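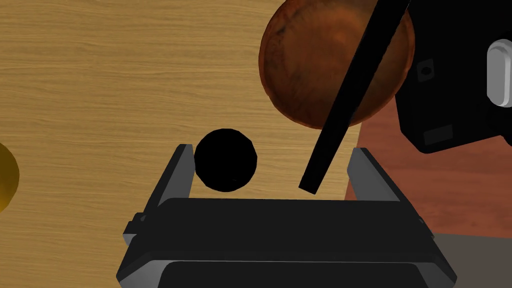

Flasimier Handover Faults: data card

Version 1.2, October 12, 2021
Maintained by the Hutberg simulation group

Summary

Flasimier is a set of 1,976 simulated two-arm episodes in which a small ball is moved between grippers. It was recorded to train a handover policy and is now distributed mainly as a fault set. During recording, the finger contact model on the wrist-camera arm failed intermittently. The affected episodes were kept and labeled.

Use this release for fault detection, contact debugging and failure classification. Do not use it unfiltered for imitation learning.

Contents

episodes/ one folder per episode, with wrist camera frames, joint states and commands
faults.csv episode ID, fault code, first bad step, last bad step
splits/ train, validation and test lists
tools/ replay and filter scripts
CHANGES version history

Each episode runs for at most 500 steps. Episodes that end early carry a stop reason in the header. Spheres of different sizes and colors are placed in the workspace. Textures are drawn at random at reset and have no link to the task.

The fault

The finger pads were given a collision shape thinner than the distance a finger could travel in one physics step at full closing speed. When the close command arrived at that speed, the pad could pass the surface of the ball between two steps without a contact being registered. The solver then found the two shapes overlapping and pushed them apart, and the ball left the gripper at high speed or dropped.

The grasp flag made this worse. It was computed from finger position and command only, and did not check contact force. In 142 episodes the flag reads 1 while no contact exists. The receiving arm was cleared to move on the strength of that flag, so it entered the handover zone with nothing to receive. In a few of these episodes the two arms collide.

The same flag logic was in use on the MacBrayne bench cell when the fault was found. The cell was stopped and the interlock changed before it was run again. A grasp flag without a force check must not be used to release a second arm on hardware.

Fault codes

F0 no fault found
F1 pad passed through ball, ball ejected
F2 pad passed through ball, ball dropped
F3 grasp flag set without contact
F4 arm-to-arm contact after F3
F5 ball at rest outside reach of both arms

An episode may carry more than one code. Codes are separated by a semicolon.

Labeling

F3, F4 and F5 were assigned by script from the contact log. F1 and F2 were assigned by hand from replay. A single wrist frame is not enough to tell a ball before grasp from a ball after release, so check the contact log for the step before relabeling anything.

Reproducing the fault

Replay with the original Vovel scene file and the default step size. The fault disappears if the step is divided by 6 or if the closing speed is reduced. It also disappears with continuous collision checking turned on, at a large cost in run time.

Known issues

Some F1 episodes have a first bad step that is late by one.
Joint states for the second arm are missing where the episode stopped on F4.
The filter script ignores F5 unless --strict is passed.
Ball velocity is clipped in the log. Ejection speeds cannot be recovered.

Planned

A corrected recording with thicker pads and a force-based grasp flag is due in November. It will use new episode IDs. The present files will stay available under the current version number.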